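About Eko

Eko records everyday household work so that robots can learn from it. We are a small company based in Lidwood, with a second group of collectors in Zarcombe. Our customers are teams building learning systems for home and service robots. They need a large number of real examples of ordinary jobs, and we supply them.

What we do

A learning system picks up a task from repeated examples of the task being done. Those examples have to come from somewhere. We collect them by hand, in homes, using grippers that a person holds and works directly. The gripper carries a camera, so each recording shows the job from the position a robot's own hand would have.

Most of our work is in kitchens and living rooms. Clearing a table, sorting laundry, putting shopping away and filling a bin are typical jobs. We do them with the things people have at home, in whatever light comes through the window. We don't build sets. A collector may work alone with one gripper, or two grippers may be used at the same table.

Table clearing is one of our longest-running tasks. The items are chosen to behave differently when they are picked up. A carrot is firm and can roll. A crumpled tissue gives way as soon as the jaws close, and has no fixed shape to aim for. Both turn up on real tables, so both are in the recordings.
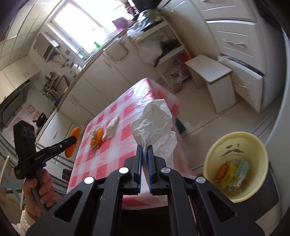
How we collect

Each task starts with a short written plan. It says what has to be moved, where it should end up and what counts as finished. Collectors then repeat the task, changing the starting layout every time. We record for no more than 2 hours at a stretch, as people get careless after that and it shows in the movements.

We keep the misses. If an item slips, the collector picks it up again and carries on, and the attempt is marked so that customers can decide whether to use it. Recordings with a technical fault are thrown out and done again.

Every recording is checked by a second person before it leaves us. They look at whether the task was completed, whether the written label matches, and whether anything private has been caught – letters, family photographs, screens. Anything of that kind is removed.

Where we are now

We started with 10 homes in and near Lidwood. The current collection covers 357 separate household tasks, and we add some 2000 recordings in a normal month. The Zarcombe group opened in August and mainly covers kitchens.

Esquivel is our labelling and review tool. We wrote it for our own use, and customers can now have access to it along with the recordings they order.

Working with us

We are always looking for homes to record in. Householders are paid for each visit, agree beforehand which rooms we may use, and can ask for their recordings to be deleted. We bring our own equipment and leave the room as we found it.

We also take on new collectors through the year. No technical background is needed – training is paid and takes place at our Lidwood office.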